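Pridby Bag Room: where we've got to
Urmila Tripathi, for the Grurwood small grants team
Sunday, January 12, 2025

Hi all! I promised you a proper update before the next payment, so here goes (with apologies for my spreadsheet, which is coming separately and has far too many colors in it).

The big one first: we've sorted 3083 plastic bags since July. I had us down for fewer than that by now, so I'm pretty pleased. Most are the thin white kind, and they're a pain to handle. They crumple, they cling to each other, and you can't tell a good one from a torn one until it's open. That's why so much of the first payment went on things to hang them from. We tried a clothesline, which sagged, and then a plain shelf, which just turned into a heap. The bar with clamps is the one that stuck. Hang a bag up, let the folds drop, look it over, done.

Spending so far is on the bar, the clamps and the long desk. The desk was secondhand and a real find, and I'd still like to sand the top a bit. We haven't touched the money for bins yet. Stöcker quoted us for nine and I think we can manage with three, so if it's okay with you I'd like to move the difference over to shelving.

What's gone less well: the small bags. They slide off, or bunch up, and we lose a lot of time flattening them. Also our logging sheet was a mess until November, so please treat the early numbers kindly. We use Zondum for the log now and it's much easier to keep up while you're sorting.

Still to do before the final report: shelving, a second clamp bar, and a decent set of labels. We've got 49 boxes of sorted bags waiting to go out and they're starting to take over the hallway!

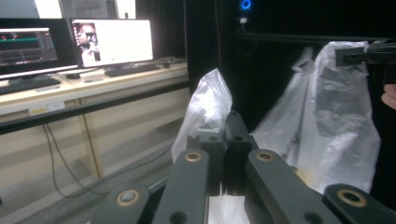

2 min read

One bag up on the bar and the screens on at the desk. Let me know about the bin money when you get a chance, and come by any time.

Urmila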